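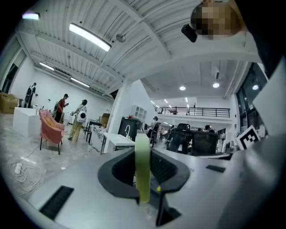 Selon Ok-hee Yoon, le pinceau de lissage de Tretura arrondit trop les arêtes vives dès que l'on descend sous la troisième subdivision. Son commentaire, laissé sous notre prise en main de la version bêta, portait sur un casque de pilote destiné à un jeu de course. J'ai repris le test sur la version finale, avec les mêmes réglages. Elle a raison, à une nuance près : le défaut ne touche que les boucles d'arêtes dont le poids de pli est inférieur à la moitié de l'échelle.

Tretura est un modeleur polygonal autonome, édité par Valdebenito et destiné aux objets de décor et aux véhicules de jeu. Il ne fait ni rendu final, ni animation, ni simulation. La licence perpétuelle coûte 275 euros, mises à jour comprises jusqu'à la prochaine version majeure. L'installation occupe peu de place et ne demande pas de compte en ligne après l'activation.

Modélisation

L'interface repose sur une vue principale et une pile d'opérations non destructives, affichée à droite. Chaque biseau, extrusion ou opération booléenne reste modifiable. La pile se replie par groupes, mais les groupes ne se renomment que par le menu contextuel ; le double-clic ouvre les paramètres de la première opération, ce qui surprend pendant quelques jours.

Les booléens sont le point fort du logiciel. Sur une coque de cargo construite pour Kasarside, notre scène de référence, j'ai pu découper les hublots et les trappes sans reprise manuelle des normales. Au-delà de 200 opérations dans une même pile, le recalcul devient sensible à chaque déplacement de sommet. Il faut alors figer les groupes inférieurs. La commande existe, elle est réversible, mais aucun raccourci ne lui est affecté par défaut.
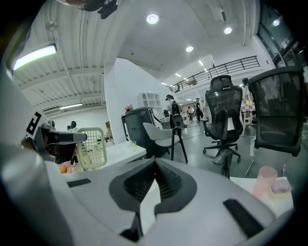
Le dépliage UV est correct sans plus. Les coutures automatiques suivent les plis, donc les pièces mécaniques sortent proprement ; les formes organiques demandent une reprise complète. L'empaquetage respecte la marge indiquée en pixels et sait regrouper les îlots par matériau. En revanche, il ne gère pas les îlots superposés par symétrie : il les sépare, et il faut les replacer un par un.

Export

Les formats FBX, OBJ et glTF sont pris en charge. L'export par lots applique un préfixe et génère les niveaux de détail selon un pourcentage ou un nombre cible de triangles. J'ai réglé le dernier niveau à 400 triangles pour les caisses du quai : le résultat est utilisable tel quel, silhouette comprise. Les poids de pli sont perdus en FBX, sans message d'avertissement.

Le pont direct vers le moteur Nillport fonctionne dans un seul sens. Chang-ho Tak signale que les matériaux modifiés côté moteur sont écrasés au transfert suivant ; je confirme, sauf si l'option de verrouillage est cochée avant le premier envoi.

Documentation

Le manuel est complet en anglais. La traduction française s'arrête au chapitre des modificateurs, et plusieurs captures y montrent encore l'interface de la bêta.

Points positifs : booléens fiables, pile éditable, niveaux de détail par lots.
Points négatifs : lissage des plis faibles, UV symétriques, pont à sens unique.

Note : 4 sur 5. Le correctif du lissage est annoncé par l'éditeur pour mai. La scène du casque sera repassée à ce moment-là avec les mêmes valeurs de pli.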